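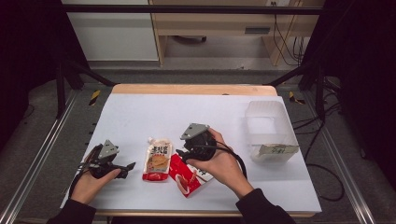 Both Vundero hand grippers over the table, with a pouch, a snack bag and the storage box.

How to set up and record a packing task with the Vundero hand gripper kit
By Mitiku Birhane
August 10, 2021

The Vundero kit is a pair of hand grippers you hold yourself. You do the task with them, the kit records what the jaws do, and the recording is used later to train a robot arm. Kohei Tanabe and I have used our pair for 16 sessions now. This guide covers one task, moving small food packages into a plastic box. It assumes you have charged nothing, installed nothing and read only the quick start card.

What you need

The two grippers and their cables
A computer with the Morkitz recorder installed
A light-colored table with clear floor space in front of it
An open plastic box
A few packages of different shapes

We use one pouch with a spout and one flat snack bag. The two behave very differently in the jaws. If you only practice on stiff items you will get a wrong idea of what the kit can do.

Step 1. Connect the cables

Plug in the left gripper first, then the right. Morkitz names them in the order they come up, and the names can't be swapped later without restarting the recorder. Run each cable away from you on its own side and leave enough slack to reach the far edge of the table. A cable that comes up short tugs at your wrist, and the tug shows in the recording as a small jerk.

Step 2. Zero the jaws

Open both grippers all the way and press Zero. Close them all the way and press Zero again. The number beside each name should read 0 when closed. If it reads 5 or more, do it over. Our right gripper usually takes two tries and the left takes one. The manual says to zero once a day. I do it before every session.

Step 3. Lay out the table

Put the box to one side and the packages near the middle. Don't line them up. Leave some at an angle, and move them a little between takes. Label the box if you keep more than one set of items. We write the set name on paper and tape it to the front.

Step 4. Pick up a flat bag

Come in low, with the jaws open a bit wider than you think you need. Close slowly on the lower edge of the bag and lift straight up. 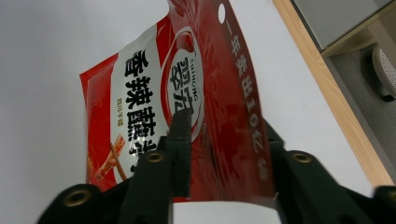 Hold for a moment before you start moving toward the box. The pause gives the recorder a clean mark between the grasp and the carry, and it makes trimming much faster. Squeeze only as hard as you have to. A thin film bag will fold near the grip whatever you do, and that is fine.

For the pouch, grip the body and stay off the spout. The spout is hard and round and tends to turn in the jaws.

Step 5. Save and check

Press Stop, then play the take back at half speed. Delete it if you dropped the item or if the jaw numbers froze. On a normal session we keep 14 takes before a break. My hands get tired after that and the grasps get sloppy.

What we think of the kit

The grippers are well made and the jaws have held up. The cables are the weak point. They are heavier than they should be, and Tamiru, the shop we bought from, doesn't stock longer ones. The pair cost us $700 with the recorder license included. Kohei would have paid more for a cordless set.

Converting the saved takes for the Tamina arm is a separate job and has its own page.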